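**Progress report: Nonora, new musical, January to end of first rehearsal block**

Prepared by Baptiste Huet, producer, for the Chauvin Fund

This report covers the second stage of the grant. The first stage (script and demo recordings) was closed in our last report and I have only mentioned it where something changed.

## Where we are

Nonora is cast and has finished its first block of rehearsals at the Brenness hall. Act One has been staged from start to finish. Act Two is learned musically apart from the last two numbers, and none of it has been blocked except the ferry scene, which we pulled forward so the choreographer could see how much floor it needs.

The show now stands at 20 songs. There were 21 in the draft you read. "Salt on the Step" was cut in the second week. It repeated information the audience already has from the sisters' duet, and it held up the move into the storm. The composer has kept part of the melody as underscoring for the scene that follows.

## Cast and company

We have a company of 19, including the band. The part of the harbor master was recast before rehearsals began when our first choice took a touring job. The replacement is a lower voice, so two songs have gone down a step and the parts have been reprinted. The printing cost came out of the music line and is within budget.

Two ensemble members are also covering principal roles. Neither cover has had a full run yet. We have set aside time for this in block two, in the late afternoons after the main calls end at 4.

## Script work

The writers attended most of block one and took notes from the director at the end of each session. The main changes so far:

- The opening has been shortened. Nonora now enters during the first song, where before she came on after it.
- The letter is read aloud in Act One only. In Act Two the audience hears it sung.
- The father's last scene has a new ending, which the cast has read but not rehearsed.

Running order and scene changes were worked out in short planning sessions at the hall before each call.

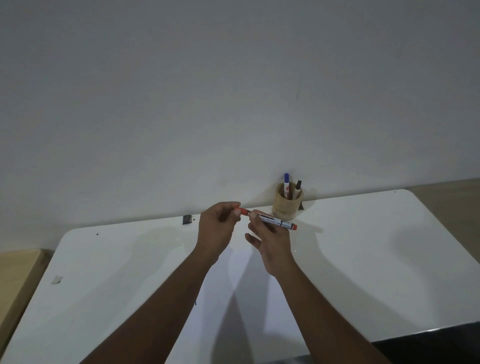 *White-barreled marker and orange cap in hand over a white desk.*

A clean script will be issued before block two. After that, we plan to accept only small line changes, so the stage manager can start building the cue sheet from a stable text.

## Design and technical

The set model was approved with one revision: the upper walkway has been lowered to suit the sight lines from the side seats. The walkway is being built first so that the cast can rehearse on it. Costumes are at the fitting stage for principals. Ensemble costumes will be mostly hired, with aprons and oilskins made in-house.

Sound is the area that needs the most attention. The hall has a long echo at the back, and lyrics in the fast numbers are hard to follow from the last rows. Our sound designer has asked for two extra speakers. Gestbridge, who are supplying the equipment, have quoted for these and we are waiting on a revised figure that includes delivery.

## Budget

Spending is in line with the plan for this stage. Hall hire came in under the estimate after we gave up the evening slots. Travel is over, mainly from the extra auditions for the harbor master. I expect the two to nearly cancel out. The speaker hire isn't in the current budget and I would propose taking it from contingency. I will write separately once the quote is final.

## Tickets and outreach

Booking opened while we were in rehearsal. We have sold 415 tickets across the run, most of them for the opening and closing nights. The midweek matinee is slow. Two local schools have asked about group rates for it and we have offered them a short talk with the cast afterward.

The open rehearsal promised in our application took place at the end of the block. Attendance was around 60. Most of the written comments were about the second half of Act One, which several people found long. The director agrees and has already taken a reprise out of the market scene.

## Next steps

1. Issue the clean script and revised vocal parts.
2. Stage Act Two, beginning with the storm.
3. Settle the speaker quote with Gestbridge.
4. Complete principal fittings.
5. Run both covers in full.

The next payment is due at the start of block two. The receipts for block one are in the attached folder, sorted by budget line. Two travel receipts are still missing and I will forward them when they reach me.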